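The Board at Seltimley

The inventory at Seltimley listed it as item 1397, whiteboard, mobile, one. It had come from the Irbridge office in December with its stand in a separate crate and no drawing.

I was given 200 minutes to clear the planning room. The desks went first, then the cable trays. I left the board until the end. The Skonilau route had been worked out on it over seven weeks, and the last version was still up: 300 kilometres of pipe in black, the valves in green.

The instruction said to wipe all surfaces. I copied nothing. I wiped from the top left, in overlapping circles, and changed the cloth once. The valves came off easily. The pipe took longer.
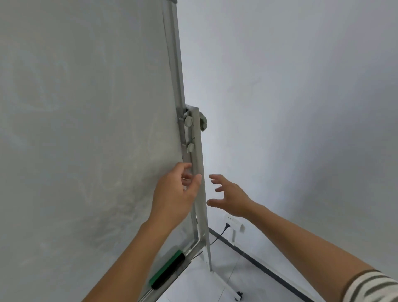

Page last changed: 2021-05-12

Residue stayed in the middle and lower part of the board. I took hold of the edge below the lower knob and kept my right hand free. The green marker was still in the tray.

At the right angle to the window I could follow the route as far as the Rivadeneira crossing. After that it was only streaks. I entered the board as clean, condition fair, and turned it to face the wall before I signed the sheet.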